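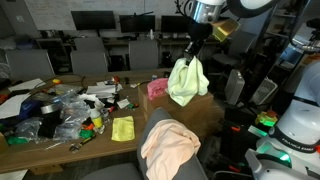 Skustmont Community Television – Viewer Discussion Team

Section 5: Setting up your discussion screening

By now you should have your host login and your copy of Prirstead, our four-part documentary series on housing, policing and who gets listened to at the town hall. I've hosted a fair few of these evenings myself, so I'll tell you how I do it and you can borrow whatever suits your group.

1. Sign in to Atell, our streaming player, and open the Host tab. If you only see Watch and Search, you're still in your ordinary viewer account – sign out and use the host login from your welcome email.

2. Pick one episode. Please don't try to squeeze in two! Each runs for roughly 50 minutes and people always want to talk for longer than you think.

3. Switch on subtitles before anyone arrives. Go to Settings, then Text, then choose English or Slovak. Drahomíra Kováčik did the Slovak set and they're lovely.

4. Type your group size in the Audience box. A host licence covers up to 96 people in one room.

5. Press Prepare. The player saves the whole episode to your laptop, so a wobbly connection won't spoil the evening. Wait for the green tick.

Note: saved episodes vanish after 12 days. If yours has gone, just press Prepare again.

Caution: episode 2 includes police footage and racist language in the first few minutes. Read out the warning card (it's in your host pack) and give people a moment to step outside if they'd like to.

6. When the credits finish, press Pause and bring up the question cards. I usually start with "Whose voice did you want more of?" and then keep quiet for a bit, even when it feels awkward.

7. Afterwards, fill in the Politis form with any comments your group is happy to share. Leave names out unless you've asked.

Note: hosts who joined before January will have the old question cards. They still work, but the immigration ones have been rewritten and I much prefer them.

If the picture freezes, close Atell completely and reopen it – it remembers your place. Anything stranger than that, write to Leonie Baumgartner on the host desk, and tell her which episode you were showing.

Section last updated April 24, 2018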